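# The Snack Table Holds Its Place

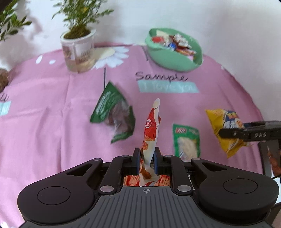 *Bagged snacks over a round table with a printed pink cloth.*

In February, when the reading rooms at Drestbridge are at their fullest, the institution's hospitality office receives more questions about snacks than about any other service. Monique Deschamps, who has directed the office for 6 years, regards the matter as one of proper housekeeping.

The current practice dates from a review of the members' lounge. Large shared bowls were withdrawn and individual bags took their place. Members may now choose a portion, carry it to a chair, and fold over whatever remains. Last season the lounge gave out 1,426 bags, of which 105 were returned unopened to the pantry.

Presentation received equal attention. Red and yellow packaging can look disorderly on a bare surface, and the office recommends a cloth in one main color. Pink has proved popular with members. A printed pattern is permitted, provided that the cloth is shaken out and laid flat before each afternoon service.

Bags are to be set upright where their shape allows, with the names facing the door. Crumpled packets go to the back. Empty ones are removed at four o'clock, when the tea urn is refilled.

Melquiades Zavala, a member for many years, has asked that the bowls be restored for the spring reception. "A guest should not have to open anything," he wrote to the office. His request remains under consideration, and the pantry has kept two of the old bowls on its upper shelf.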